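Moving my dotfiles out of one giant folder

I finally did it. After years of keeping every config file I own in one big repo called "stuff" (yes, really), I spent most of a weekend splitting it up, and I want to write down how it went before I forget which bits hurt.

The old setup was a single git repo with a shell script that copied everything into my home directory. It had 1,690 commits in it, and I'd guess most of them say "fix" or "fix again". It worked fine on one laptop. Then I got a second machine, and then the little server in the closet, and the script grew a pile of if statements to figure out where it was running. Every time I touched my editor settings I'd break the shell prompt on the server. Fun!

Rogelio Manalo had been telling me to try Lemik for ages. It's a small tool that keeps a list of which files belong on which machine and makes symlinks for you, and that's pretty much the whole thing. I put it off because I figured I'd have to learn yet another config format, but it's just plain text, one path per line, with the machine name at the top.
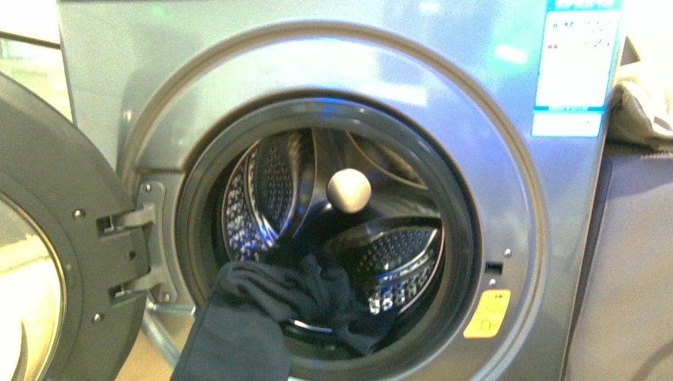 What I did first

I made a fresh branch and deleted things. So many things! I had color schemes for a terminal I haven't opened since college, and a mail config for an account that's long gone. There were 101 files when I started the first pass and I was pretty ruthless about it.

Then I sorted what was left into 4 folders: shell, editor, git, and a junk drawer named misc (I know, I know). Lemik treats each folder as a group, so the server gets shell and git and doesn't need to hear about my fonts.

The part that took forever was secrets. I found two API tokens sitting in plain text in an old commit, both mine, both still live. I revoked them right there and made new ones, and those now live in a separate file that git ignores. If you have an old repo like this, go search the history before you push it anywhere. I used git log -S with the first few letters of each token and it was quick enough.

One more gotcha: Lemik won't replace a real file with a link unless you pass the force flag, and it skips it pretty quietly. I sat there for half an hour editing a prompt that never changed. Run it with verbose on the first time, please.

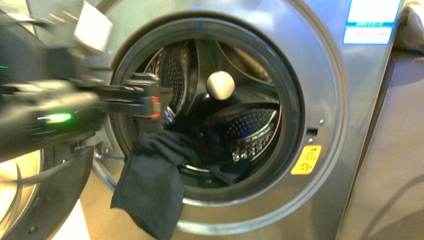
Still on the list

The laptop (Jala) and the server (Soltard) are both on the new setup now. My work machine isn't, and I'm a little scared of it, partly because the shell there is a different version and half my aliases act weird.

I also want a check that runs before each commit and yells if a link points at nothing. Rogelio has a short script for that and says I can have it once he cleans it up, so, July maybe.

The old repo is archived and read-only. I haven't opened it since, except once to grab an ssh alias I'd tossed by mistake. If you use Lemik with zsh and have found a nicer way to handle per-machine paths, email me, because mine is still an if statement.

Contact | © 2024 Soltard Notes | Back to top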